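Pedska two-arm bench – garment handling
Open day demonstrations in May, Grulitz site, hall entrance B

Pedska is a bench-mounted pair of arms for soft goods. Each arm carries a two-sided gripper with white fingers. Reach per arm is 71 cm from the shoulder joint. The bench is supplied by Istura; the control software is Usman 3.

Part no. 966. Rated load 60 g per gripper at full reach – enough for a sleeve or hem, with the rest of the garment left on the table.

Demonstration program: long-sleeved shirt, laid flat on a clamped cloth. Visitors may stand at the near side of the table.

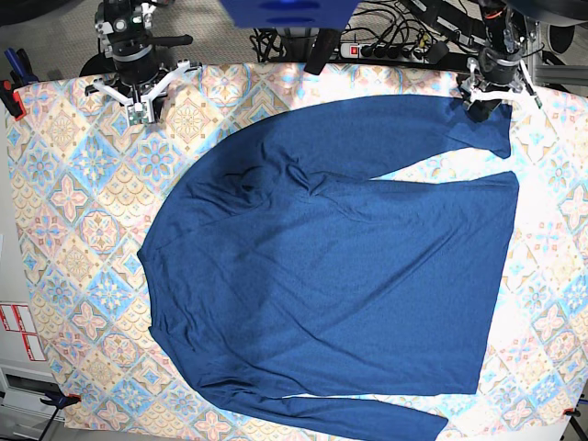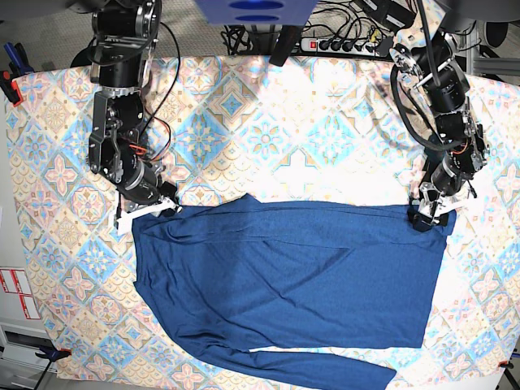 Both grippers on the upper edge of the shirt: 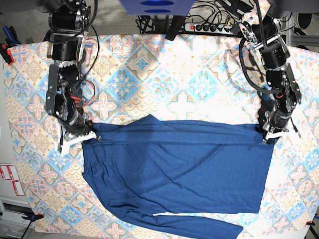 Kwaku Asante asked whether the fingers can be changed without recalibrating, and remarked that on his older bench the swap cost him most of a morning. Fingers of the same length can be changed with no new calibration. A different length needs the short routine in section 4 of the manual.

Supply: single phase, one outlet per arm
Noise at 1 m: 51 dB
Spare fingers: sold in pairs, white only
Lead time: on request

Demonstrations start at 10:30 and 2:00. Bring your own garment if you wish – no zippers or metal buttons.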